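Skenutine Lid Faults — data card

Version 2 of the subset
Released February 8, 2026
Maintained by Ivars Mets

Summary

Skenutine Lid Faults is a small subset of teleoperated tabletop episodes from the Gresside site. The task is to pick up a mug lid with a two-finger gripper and put it on the mug. The subset holds 61 episodes in which the fingers kept closing after they should have stopped. They were pulled out of the main Skenutine release and are published separately so that people can study the fault, or at least keep it out of their training mix.

If you only want good demonstrations, use the main release. Nothing in this subset should be treated as a clean example of the task, including the episodes where the lid ends up on the mug.

What went wrong

The gripper controller has a hold mode. When the fingers meet resistance above a set force, closing is supposed to stop and the fingers stay where they are. With hard objects this worked. With the lid, which gives a little under the fingertips, the force rose slowly enough that the hold mode was not always triggered, and the closing command stayed active until the operator released the trigger.

The effect was one of three things. The lid bent and sprang out of the fingers, or it tilted as the arm moved over the mug, or it stayed in place with far more force on it than the log shows. The last kind is the hardest to find afterward. The video looks normal and the logged force is capped at the hold threshold, so the number in the file is wrong from the moment the threshold should have been reached.

Two episodes ended with an emergency stop. In one of them the lid left the gripper and went past the operator's shoulder. In the other the arm was driven toward the table while the operator was still trying to get the fingers to open. There were no injuries. The work area had no screen in front of the operator's seat at that time. It does now.

Setup

The arm works over a wooden table with a paw-print cloth on it. The objects along the wall are there as background clutter and are not part of the task, but their positions changed between sessions and were not logged. The mug is white with a printed design. The lid is brown and round, with a small sipping opening. Most of the fault episodes begin to differ from normal ones at the grip, with a finger on either side of the lid and the mug close behind it.

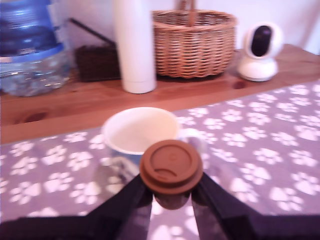 Contents of each episode

video_wrist — color video from the wrist camera
video_side — color video from a fixed camera, missing in a few episodes
joint_states — arm joint positions and velocities
gripper_cmd — commanded finger opening
gripper_pos — measured finger opening
gripper_force — estimated force, not reliable (see above)
operator_trigger — raw trigger value
events — hold, release, emergency stop
fault_label — slip, tilt, overforce or mixed

All streams share one clock. The events stream is written by a separate process and can lag the others. Do not use it to find the exact moment a stop was pressed. Use operator_trigger and the joint velocities instead.

How the fault was found

Uldis Grīnberga was checking the main release for dropped video and noticed that gripper_cmd kept falling in episodes where gripper_force was flat. At first we took this for a logging error. We then ran the same grip on a bench with a load cell between the fingers, and the measured force went on rising well past the value in the log.

After that we went back through roughly 800 episodes by script. The script flags an episode if the commanded opening keeps shrinking after the force estimate has gone flat. Every flagged episode was then watched from start to finish and given a label by hand. Episodes where we disagreed on the label were marked mixed.

The script misses cases where the operator released the trigger early. Some of those are probably still in the main release.

Fast moves near the table

A second problem turned up during the review. When the hold mode fails, operators tend to pull the arm away quickly, and the speed limit near the table was set too high for that. You will see heavy motion blur in parts of the video, with the gripper passing close to the background objects. We left these sections in. They are marked fast_retreat in the notes file, and they should not be used to estimate normal arm speed.
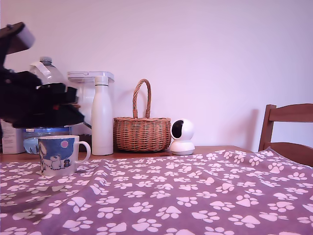

Trodance, writing on the issue tracker after the first version came out, asked why the speed limit was not tied to the fault state, so that the arm would slow down by itself whenever command and position disagreed. The same post pointed out that an operator who sees the lid bending will move first and release second, and that training people to do the opposite is not a fix.

We agree with both points. The controller now compares gripper_cmd and gripper_pos directly and drops the arm to its lowest speed when the gap stays open. It no longer depends on the force estimate for this. The change was made after the last episode in this subset, so none of the data here reflects it.

Changes from the first version

fault_label added.
Timestamps in joint_states corrected for sessions recorded before the clock was synced.
Episodes with no usable wrist video removed.
gripper_force kept as recorded. We considered blanking it out but some users want the faulty values.

Known gaps

One type of lid and one gripper only. The Rondonuwu site uses a different finger pad and has not reported the fault, but it has not run the bench test either — please do not read that as a result.

Reports of unflagged episodes can go to the issue tracker. Include the episode name and the time at which the command and the force part ways.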